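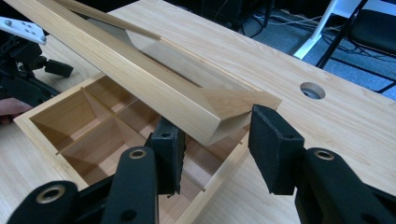

Kustivance Employee Forum
Workplace and Operations > Automation > Box assembly, Hundolum site: transition to automated stations

Laizer_Ops
Posted Apr 26, 2023

This thread is open for comment on the transition at the Hundolum site. As announced to all shifts, the fitting of dividers and rails for wooden boxes will move in stages to automated stations supplied by Vusel. Employees currently assigned to hand assembly will be offered one of two roles: station attendant, or finishing and inspection. Base pay is unchanged in both. The first stage covers 108 positions. The remaining positions will be reviewed in September.

Comments are requested on training, shift patterns and job descriptions. Questions concerning individual contracts should be sent to the personnel office and will not be answered in this forum.

benchrow4
The notice states that base pay is unchanged. It does not mention the piece allowance. A number of employees on the assembly benches receive a substantial part of their monthly income through that allowance, and an attendant does not produce pieces in the sense the current agreement uses. Please confirm in writing whether the allowance will be replaced.

Laizer_Ops
The allowance is under discussion with the employee representatives. For the first stage, each affected employee will receive a fixed supplement of $300 per month until a new agreement is signed.

inspection_north
I have worked in inspection for several years and I support the change. Divider fitting is repetitive work and the strain on wrists and thumbs is well documented in our own health reports. In the last reporting year the site recorded 74 complaints of this type, most of them from the hand benches. If the stations take over the pressing and holding, that number should fall.

benchrow4
I do not dispute the health figures. I do dispute the assumption that attendants will be free of strain. On the trial station the attendant clears misfed strips by hand, often reaching across the table, and does so at a pace set by the machine. At the bench, the employee sets the pace.

grainside
I would like to add a point on skill. Thin divider strips vary from batch to batch. An experienced assembler can feel a tight slot before the strip splits and will turn it or set it aside. During the trial, such strips went through and were found at inspection, where the whole box had to be rejected. The job description for attendants should recognize this knowledge. As drafted, it refers only to "monitoring" and "basic clearing."

inspection_north
Reply to grainside: I agree in part. The rejected boxes did reach us. However, the rate dropped after the feed settings were changed, and I would not wish to see the trial judged on its opening days.

grainside
The settings were changed at the suggestion of two assemblers. That supports my point. The draft should say that attendants may propose and test settings, and the pay grade should reflect it.

Laizer_Ops
The wording of the job description will be amended. "Basic clearing" will be replaced with "clearing, adjustment and material assessment." The pay grade cannot be settled here and has been referred to the representatives.

nightshift_673
Two requests on behalf of the night shift. First, training is scheduled only during daytime hours, and several of us cannot attend without losing a rest period. Second, there is no technician on site at night. If a station stops, are attendants expected to return to hand assembly, and at which rate?

Laizer_Ops
A night session will be added to the training schedule. When a station is stopped, attendants will be assigned to hand benches, which will be kept in place through the first stage. The piece allowance will apply to those hours in addition to the supplement.

benchrow4
Thank you. I ask that the last reply be included in the written notice, as forum posts are not binding under the current agreement. I remain opposed to beginning the first stage before the allowance is settled.

Laizer_Ops
The request is noted. A revised notice will be posted on the shift boards and in this thread.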